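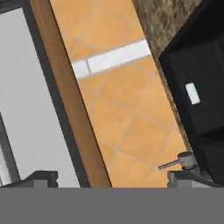

I spent most of February moving a shared mailbox archive from one mail host to another, and I am writing down how it went while I still remember the order I did things in. The old host was Stisau, the new one is Grikier. If you have never used either, most of this should still apply, as both speak IMAP and both will hand you an mbox file if you ask for one.

The archive belonged to a small parts business called Dresine. It had 11 mailboxes, most of them addresses like orders, returns and accounts that several people log in to. The total came to 47 GB. One mailbox, the orders one, was more than half of that, mainly because for years every drawing had been sent back and forth as an attachment and kept at every step.

My first plan was to do the whole lot over IMAP, server to server. It works and it is simple, but it is slow. I set the orders mailbox going on a Monday evening and by the next morning it had copied less than a tenth of the messages. Stisau limits how much you can pull out in an hour and once you reach the limit it drops the connection without a useful message. The copying tool then retries, gets dropped again, and fills its log with the same line.

So I changed to exporting the big mailboxes as mbox files and importing those at the other end, and kept IMAP for the small ones. The export page at Stisau is under the account settings, not the mailbox settings, and you need to be signed in as the owner of the account. You pick the folders, press the button and wait for an email with a link. The link lasts 60 hours. I let the first one run out over a weekend and had to ask for the export again.

Before importing anything I made a list of every folder in every mailbox with the number of messages in each. This was dull and took an afternoon, and it was the most useful thing I did. I put it in a plain spreadsheet with one column for the old count and one for the new.

For the actual import I used Carrier, a small command line program that reads an mbox file and writes it to an IMAP account. You give it the file, the server, the user name and the name of a target folder. There is a dry run option that reads the file and prints what it would do. Use it. On my second file it showed that a folder called Returns/2016 was going to become a folder named Returns with another inside it, as Grikier treats the slash as a separator and Stisau did not. I renamed those folders to use a hyphen and ran it again. 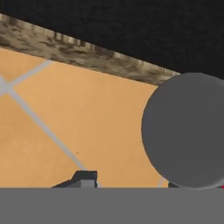 The dates were the next problem. After the first import every message in the mailbox was sorted under the day I had imported it. The date inside each message was fine, but the server keeps its own received date as well, and that is the one the webmail sorts by. Carrier has a setting to take the received date from the message header, and it is off by default. I deleted what I had imported, turned the setting on and started that mailbox again. It cost me an evening.

When the counts were all filled in, nine of the mailboxes matched exactly. The accounts mailbox was over by a handful, which were duplicates from a connection that had dropped halfway through a batch. Grikier has a tool for removing duplicates and it dealt with them. The orders mailbox was short by 271 messages.

I looked for those for longer than I would like. They were not in one folder or from one year. In the end I went through the Carrier log and found that each of them had been refused for size. Grikier applies its limit for incoming mail to imported mail too, and it counts the attachment in its encoded form, so a file that looks safely under the limit on your disk can be over it in the message. I wrote to their support and asked if the limit could be raised for the import. They said no, politely, and it took them two days to say it.

What I did instead was pull those messages out into a separate mbox file and open that in a desktop mail program. I saved the attachments into a shared folder, named by date and sender, and put the file itself next to them. The messages are not in the new mailbox, but they can be searched and opened. The people who use the orders address were happy enough with that – most of the drawings were old versions anyway.

Read and unread flags did not survive the mbox route. Every imported message arrived as unread, so I marked everything as read and told people in advance. The mailboxes I copied over IMAP kept their flags, stars included. If flags matter to you, that may be a reason to put up with the slower method.

Filters and signatures do not come across in any form. I copied the filters by hand from one browser window to another. Several of them pointed to folders that had been deleted years ago, so I left those out.

I changed the mail records late in the evening, after lowering the time to live on them the day before. A few messages still turned up at the old host the next day and I moved those over by IMAP. The old account is paid up for another couple of months and I am leaving it alone until then. I still have to sort out the shared calendar, which is on Stisau too and exports in a format that Grikier only half reads.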